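Subject: Re: [flekska-home] Fuzzy throws, folding and where to keep them

Toàn Khương wrote:

> Hello all, I've been given two of those dark furry throws and I can't
> get them to behave. If I fold them on the bed they slide, if I fold
> them on my lap I end up with a sausage. Do you fold yours or roll
> them? And does anybody keep them in open bins, or do they just
> collect dust? My shelf has 7 bins on it and I'd like to give up one
> at most.
>
> Toàn

Hi Toàn, and hello to everyone who has joined since March (welcome, the list is slow in the spring but we do get around to answering!).

I have been through exactly this with a gray one my sister gave me, and I fold mine, but it took me a good while to get there. The bed is the trouble, I think. A mattress gives under your hands, and a furry cloth on top of a soft bedspread wanders off wherever it likes. Take it to the longest, hardest table you have. At home that's the kitchen table, once I've chased the mail and the fruit bowl off it.

Then don't try to be neat right away. I drop mine down in a heap, find any edge at all, and lift that edge up and away from the rest until I can see which side is which. With a dark pile it can be really hard to tell a fold from a hem, so I go by feel, and the hem on mine is a little stiffer. Once I have a corner in each hand I give it one good shake and lay it down with the fur facing the table. Fold the long way first, in half and then in half again, smoothing with your forearm (hands leave ridges). After that I go in thirds from the short end, and leave it alone for a minute before picking it up. The air has to come out or it springs open on the way to the shelf.

As for rolling, Gandon on the old list swore by it and sent us all a long set of instructions, message 754 in the archive if you want to look it up. I tried it for a whole winter. It looks lovely for a day and then it slumps, and you need a ribbon, and I can never find the ribbon.

Open bins are fine in my opinion, so long as you use the throw every week or so. I have two plain white ones on the lower shelf of the hall unit and one of them is all throws. Standing the folded throw on its side works better than laying it flat, and you can pull one out without dragging the others along with it. If yours are going away for the summer, I'd use something with a lid, and give them a shake outdoors first.

One more thing, do check the washing label before you put them away for any length of time. I did not, and well, there is a reason I only have the gray one now.

Let us know how you get on, and which bin lost!

Warmly,
Ninh

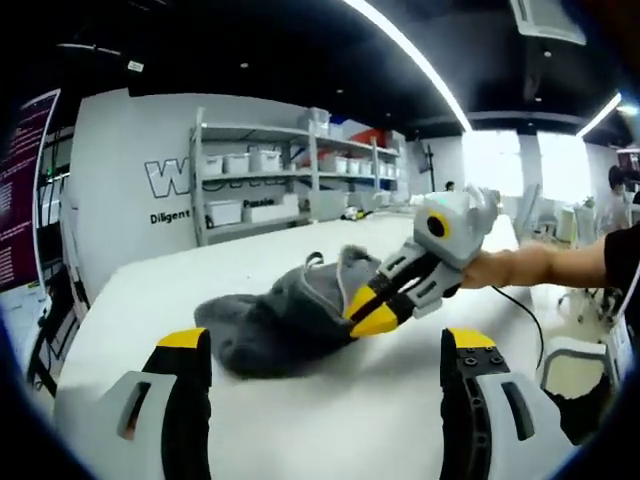 Fuzzy gray throw on a long table, still in its heap, one edge up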